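Equipment Review: Duronum Wall Rail and Kevimton Two-Tier Spice Rack
Published Sep 5, 2026

The household equipment desk was asked to evaluate storage for small kitchens in which the counter must serve for both preparation and unpacking. Two items were selected: the Duronum wall rail, sold with hooks, and the Kevimton two-tier spice rack in black metal. Both were used daily in a furnished apartment kitchen with a single white counter and a tiled back wall.

Installation

The rail is supplied with two end brackets, a drilling template and a short instruction sheet in four languages. The template is accurate. The screws are adequate for a solid wall, but the plastic anchors are soft, and one of them turned in its hole before the screw was fully seated. We replaced the set with anchors from a hardware store. The tested rail measures 485 mm between brackets, and buyers should check their wall space before ordering, as it cannot be shortened.

The spice rack requires no tools. Its shelves hook into the side frames and lock with a firm push. Its width of 335 mm allows it to stand below a window without blocking the handle.

Performance

The rail carried a full set of everyday utensils, including a heavy steel spoon and a ladle, and showed no visible sag. The hooks slide freely - perhaps too freely, as they tend to gather at one end when a tool is taken down in a hurry. Heavier pieces are better hung from separate wall hooks, and we moved the cleaver accordingly.

The rack performed well with lidded jars on the top shelf. Tall oil and sauce bottles fit on the lower shelf, although they must be tilted slightly to clear the shelf above. Crumbs collect under the feet, and the rack has to be lifted for cleaning. The finish had not chipped by the end of the test.

With utensils on the wall and condiments under the window, the corner of the counter stayed available for groceries waiting to be put away. 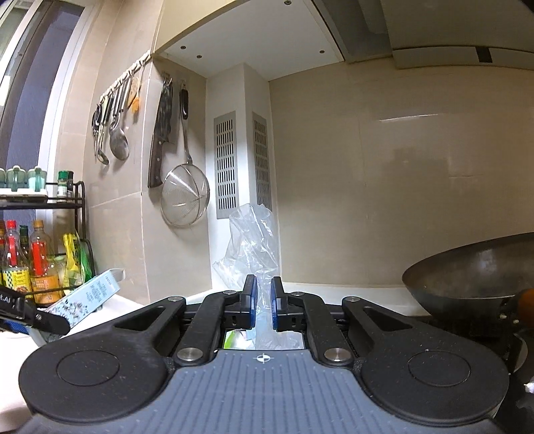 Lumturie Janevski wrote to us after the preliminary notes were posted and disagreed on one point. In her kitchen the sliding hooks are an advantage, she reported, as she pushes everything aside to wipe the tiles and would not want them fixed in place. She did agree that the anchors should be replaced before anything heavy is hung.

Ratings

Duronum wall rail: recommended, with replacement anchors.
Kevimton spice rack: recommended for kitchens where bottles of moderate height are used.

A review of the Skuleck corner shelf is scheduled for November.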